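Can It Do the Drawer? A Gallery of Small Domestic Labours

Every spring I am told that the machines will be doing the housework by Christmas, and every Christmas I do the housework. So this year I have started keeping a gallery, on the grounds that it is easier to argue with a picture than with a press release.

The kitchen drawer has become my favourite test. Lifting a box in a warehouse is a solved problem, or solved enough that people in Zurkatthorpe have stopped complaining about it. A drawer is another matter. It wants to travel in a straight line and the arm would much prefer to swing in a curve, and the two of them have to come to an arrangement somewhere around the handle. Pull a little off true and the thing sticks. Pull harder and you have moved the cabinet. I have a drawer at home which does this to me, and I have had years of practice and own the drawer.

Crockery is the other one. Anyone can hold a bowl. Putting it in a rack, on its edge, among the other dishes, without sounding like a dropped tray in a canteen, is a skill I am still waiting to see in certain members of my own family.

The Skirell brochure, which I have kept, promises "100 household tasks" and then lists 11. Four of those are kinds of wiping. Barnevari is more modest and only claims to tidy, a word that covers a great deal, as any parent of a teenager will confirm. Pai prefers to talk about seconds saved. My own kitchen drawer takes me no time I have ever noticed, so I am not sure where I would put them.

My position for now is that the machines can do chores in the sense that I can speak French. Given a quiet room, a patient audience and a topic chosen in advance, it goes rather well. I would not send either of us out to return a faulty kettle.

Still, I like watching them try. There is something companionable about seeing 220 pages of control theory go up against a handle — and some mornings I would have my money on the handle.

Going for the handle. Corn on standby.
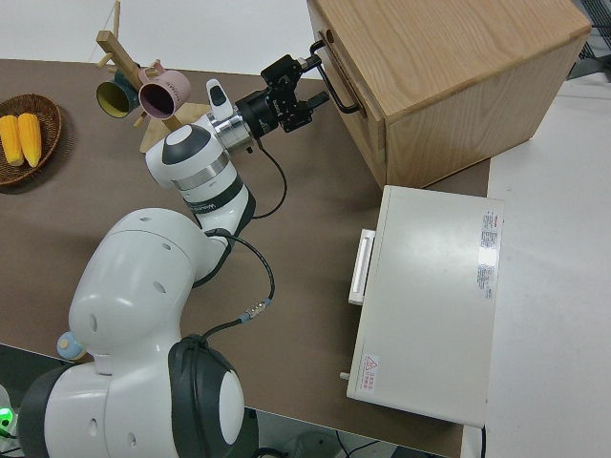 Contact, with the other gripper over by the basket.

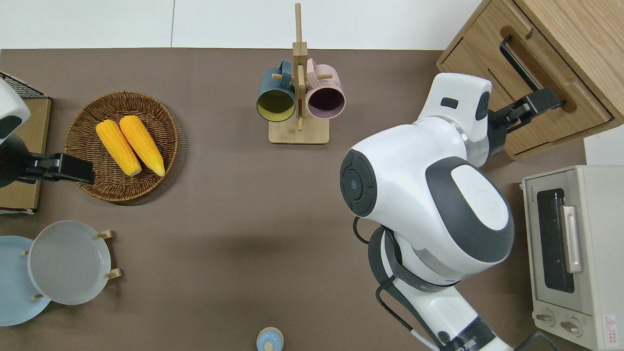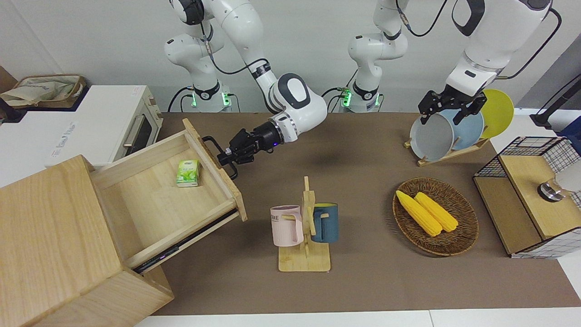

Last picture: drawer open, tissues located, bowl in hand. I have had worse evenings at the sink.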